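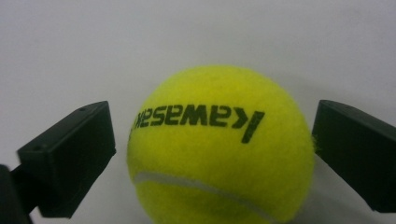

Uma sexta-feira na mina de sal

Fazia anos que a Lucyna Szulc me prometia uma visita à mina de Prustside, e em junho lá fomos finalmente, de marmita no saco e casaco na mão (levem casaco, a sério, mesmo que cá fora esteja um calor de derreter!).

A mina abriu em 1879 e hoje pertence à Prultex, que ainda tira de lá sal-gema para estradas e para a indústria química. Já não é o formigueiro de antigamente, trabalham lá 200 pessoas, mas a Lucyna, que passou metade da vida no escritório da empresa, cumprimentou quase toda a gente pelo nome e demorámos uma eternidade só a chegar ao elevador.

Descemos 300 metros. Eu ia agarrada ao corrimão, a fingir que não, e lá em baixo esqueci-me logo do medo: as galerias são larguíssimas, cabem dois camiões lado a lado, e as paredes têm riscas cinzentas e rosadas. Passei o dedo e provei, claro. Salgadíssimo!

O nosso guia explicou que deixam pilares de sal por extrair para segurar o tecto, e que a galeria Lis, a mais antiga, está fechada à espera de obras. Fiquei com pena, era a que eu mais queria ver. Quando reabrir, voltamos as duas, e desta vez a marmita fica por minha conta.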